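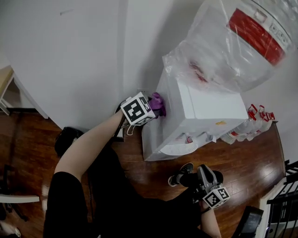

Replacing the humidity sensor in a Dinis 14 dehumidifier

Reading time: 4 min

My basement dehumidifier stopped cycling in February. It ran without pause and the display read 109 percent, a value the control board should reject and doesn't. The compressor was fine, the fan was fine, and the bucket switch opened and closed the way a bucket switch should. That left the sensor.

The Dinis uses a capacitive sensor on a small daughterboard behind the intake grille. Air passes over it before reaching the coil. The sensing layer is a thin polymer that absorbs water vapor, which changes its capacitance, and the board turns that into a percentage. Dust slows the response. Solvent vapor shifts the reading upward, sometimes for good. I had refinished a set of shelves down there over the winter with the unit running, so I have a fair idea who killed it.

Before ordering anything I checked the connector. It is a four-pin type with a friction lock, and the lock on mine had relaxed enough that the plug moved when touched. I cleaned the pins, reseated it, and got the same reading. Supply voltage at the board was normal. With the sensor unplugged the display showed a pair of dashes, so the control board can at least tell when the part is missing.

Dinis does not sell the daughterboard. They sell the full control assembly. Vekance sells a compatible board under part number 989, and Octavio Ledesma, who posts on the Barua repair forum, had already worked out that the pin order is reversed on units built for the older grille. Mine is one of those. If the harness has a gray stripe on the side nearest the coil, swap the two outer wires before plugging in. The board has no reverse polarity protection. Octavio found this out with his first one.

The work itself:

Unplug the unit and let it stand for an hour. Empty the bucket and leave it out. Remove the filter, then the six screws around the grille, two of which are under the filter rail and longer than the rest. Tilt the grille from the bottom. The harness is short, so support the grille while you reach behind it. The daughterboard sits in a slot with one plastic tab. Press the tab toward the coil and the board slides up.

Touch the new board by its edges only. Skin oil on the polymer will cost you a few percent of accuracy, and contact cleaner is worse.

Calibration was the part I cared about. I used the salt method: table salt in a bottle cap, wet enough to form a slurry with undissolved grains still showing, sealed in a freezer bag with the sensor and a reference meter. Saturated sodium chloride holds the air above it near 75 percent at room temperature. Leave it overnight. My reference meter read 75 and the new board read 78. The offset is stored in the service menu, which opens by holding Mode and Timer together while plugging in. Entry 212 is humidity offset. I set it to minus 3 and it has kept the value through two power failures.

Josiane Masson wrote to ask whether a single point is enough. For a basement, yes. If you keep instruments or paper, do a second point with magnesium chloride, near 33 percent, and look at the slope. The Dinis menu has no slope adjustment, so the second point only tells you how wrong the low end is.

The unit now shuts off at 50 and restarts at 55. The shelves are done, and any more varnish gets applied in the garage.

The next post will cover the drain pump from the Caditville surplus store, which has a float problem I haven't tracked down.

Filed under: Household Repair, Sensors, Basement

Contact | Copyright 2022, all rights reserved | Back to top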